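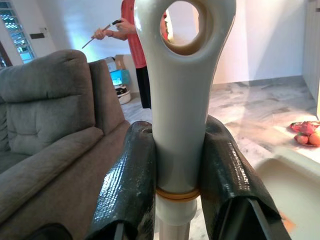 Accueil | Maison | Humeurs | Recettes | Archives

Éloge du manche à balai

Je défends une cause qui ne fait pas beaucoup de bruit : celle du manche. Du manche à balai, du manche de serpillière, de la perche à poussière, de tout ce qui est long, droit, et qui finit derrière une porte avec un vieux sac plastique par-dessus. On parle sans arrêt de la brosse, de la frange, de la microfibre qui attrape les poils de chat, et jamais de la partie qu'on tient !

J'ai passé quatorze ans avec un balai de supermarché dont le manche tournait dans son embout. À chaque aller-retour sous le canapé, il se dévissait d'un quart de tour, je revissais, il se dévissait. Je croyais que balayer, c'était ça. Puis ma voisine Hajnalka Hajdu m'a prêté le sien, un vieux Dolard au bout arrondi, percé d'un grand trou ovale, et j'ai fait le salon, le couloir, la chambre et même le palier, pour le plaisir. Je le lui ai rendu trois jours plus tard, un peu honteuse.

Prenez ce trou, justement. On le croit fait pour le clou, et c'est vrai qu'on y pend le balai (une tête qui repose par terre se déforme en un hiver, la mienne avait pris le pli de la plinthe). Mais on y passe aussi deux doigts quand on pousse loin devant soi, et le poignet vous remercie. Une poignée large en haut, lisse, un peu mate, qui ne colle pas à la paume : voilà ce que je veux, et je suis prête à traverser la ville pour l'avoir.

Et la longueur ! Je mesure un mètre soixante-treize et les manches sont coupés, dirait-on, pour des enfants sages. Chez Vieira, la droguerie derrière le marché, on vous laisse essayer dans l'allée. J'y suis restée un bon moment en janvier à balayer un carrelage déjà propre pendant que le patron servait des ampoules. Je suis repartie avec un manche télescopique Emwood et une perche fine pour le haut des rideaux, le tout sans dépasser 56 euros. C'est une somme, oui. Ma sœur en a mis 380 dans un aspirateur qui dort dans son placard depuis qu'elle a perdu le petit embout plat.

Car le grand test, pour moi, reste le canapé. Le mien est énorme, il pèse le poids d'un âne et je refuse de le déplacer seule. Il faut donc aller dessous et derrière, à l'aveugle, le bras tendu. C'est là qu'un bon manche se révèle : il transmet tout, on sent la pièce de monnaie, le bouchon, la chaussette. À deux, c'est encore mieux, l'un devant avec le balai, l'autre qui passe la perche le long du dossier, et on se crie des indications comme des marins. Mon fils adore ça, lui qui disparaît dès qu'on prononce le mot « vaisselle ».

On me répondra que 70 centimètres de tube en plus ne changent pas une vie. Essayez de nettoyer le dessus d'une armoire debout sur une chaise, et on en reparle. Seul vrai reproche que je ferai aux manches modernes : ces filetages qui ne vont qu'avec leur propre marque. J'ai une excellente tête Flurkus, bien dense, qui refuse obstinément mon Emwood. J'ai mis du ruban adhésif. Ça tient jusqu'au couloir.

Classé dans : Humeurs, Ménage et petits bonheurs

Contact | Mentions légales | © Tous droits réservés | Retour en haut de page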